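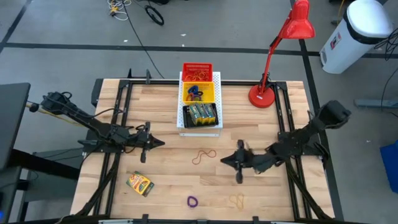 Most households in the Raklow survey claimed to have a system for small things. Pressed for details, they described a drawer. Of the 147 homes that returned the August questionnaire, 80 had bought at least one new storage container in the past year, usually to hold items already stored in another container. Prior work on household clutter treats such purchases as a step toward order. Our interviews suggest they are closer to a hobby, and a fairly cheap one.

We follow Mackay in calling an object "homeless" when two adults in the same household name different places for it. Scissors were the classic case. Tape was worse, and several couples asked to stop the interview there.

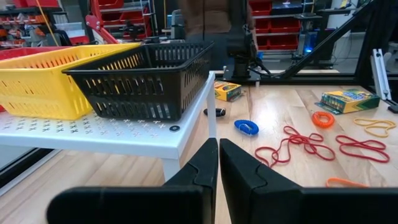 ### 3.2 Open and Closed Storage

Open baskets did well on the putting-away task and badly on everything after it. People will drop almost anything into a basket if it has no lid, including the lid of some other basket. Closed boxes stayed tidier, mainly through neglect. The Vakar scale, which rates ease of retrieval from zero to 99, could not separate the two types once the contents passed a certain depth.

Rubber bands deserve their own paragraph. They arrive around vegetables and mail, are saved on principle, and are seldom where they are wanted (Figure 4). One respondent put her lifetime savings at about 400 and had bought a new bag that morning.
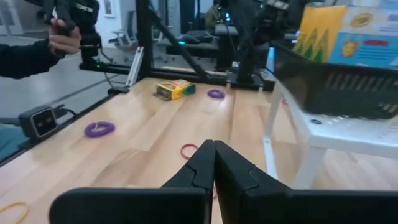
**Figure 4.** Rubber bands and a small crayon box on a wooden tabletop.

Crayons followed a similar path, with the added difficulty that their owners were often under six and unavailable for comment.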